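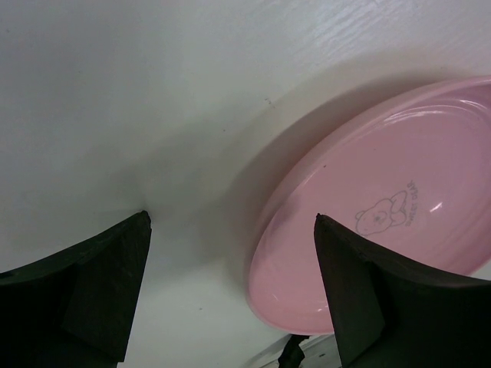
Pink oval dish. Plastic, glossy, the kind that shows grease.

Kitchen > Washing up > Plastic plates and tubs
Search tips Enter keyword Go

Plastic plates, keeping them decent

Quick page this week, typing it between loads. Mostly stuff people keep asking me for so I can just send them the link.

Orange stains. Tomato, curry, anything with paprika. Rinse in COLD water first, straight after eating. Hot sets it. Then a paste of baking soda and a little water, spread it on thick, leave it overnight, wipe off in the morning. Turmeric laughs at this. For turmeric put the plate on a sunny windowsill a couple of days. Works better in summer obviously, in December I gave up and bought a new tub.

Greasy feel that won't go. Usually old dish soap and not grease at all. Half a cup of white vinegar in a sinkful of warm water, 12 minutes, rinse. If still slick it's grease, so do it again with hot water and more soap this time. Never vinegar and bleach together!! I know you know. Someone always doesnt.

Smells. Onion is the worst. Crumpled newspaper in the tub, lid on, overnight. Or coffee grounds, dry. Lids hold smell longer than tubs so do the lids too, and pull the rubber seal out if there is one, toothbrush in the groove.

Scratches. Can't fix. Stop cutting on them. A plate that's gone furry with knife marks goes under a plant pot at my house, not back in the cupboard.

Dishwasher, top rack only. Check the bottom for the mark, no mark means hand wash. Light stuff flips over and fills with dirty water so wedge it behind a mug. I turn the heated dry off and open the door.

Drying. This is where most people go wrong I think. Plastic doesn't hold heat like china so it sits there wet for hours, then you stack it wet, then it smells.

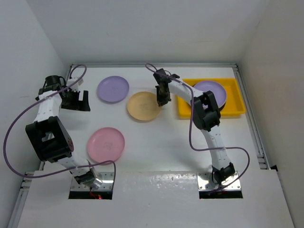
So stand them up. Rack, old letter holder, whatever. Gap between each one or air can't get through. Wipe the rim with a dry cloth before you put anything away, underneath as well, there's a little ridge on the bottom of most of them and it holds water like you wouldn't beleive. Mine are from Dusberg, the ridge is deep, took me a year to notice.

Storing. Heavy at the bottom, light on top. A paper towel between each if you've got the space, old coffee filters if not. Don't keep them over the stove. I warped 13 in one go that way, the whole picnic set, wobbled like saucers after. Don't keep them above the toaster either.

Sticky labels. Cooking oil, rub it in, leave it while you do something else. Then soap. Not the scraper. Hair dryer on low for the stubborn ones but keep it moving.

Microwave. I don't, even with the ones that say you can. Tomato sauce gets hot enough to pit the plastic and then the stain's in there for good. China plate, then tip it over.

Had some comments on the drying bit last time so putting one in.

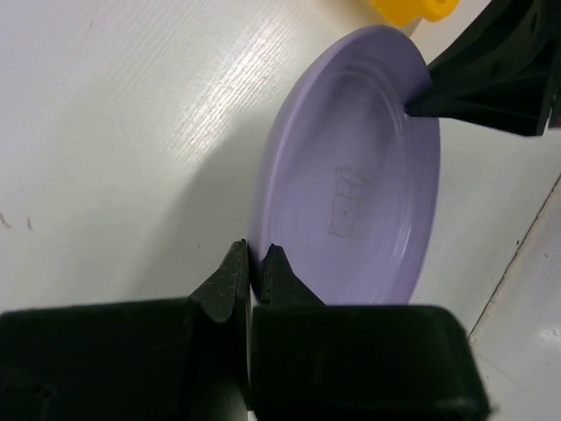 Suryani Chong: I tried the letter holder and it was fine for small plates but the big ones tipped. What I use now is a tension rod across the cupboard, plates lean on that. Also a fan on low if it's humid out, twenty minutes and done. Vinegar did nothing for my onion tub btw, the coffee grounds did.

Good one, the rod. Going to try it in the low cupboard.

Next time wooden spoons, and the cutting board thing Nabila Subramaniam wrote in about. Updated 23/03/2026, fixed the bit on lids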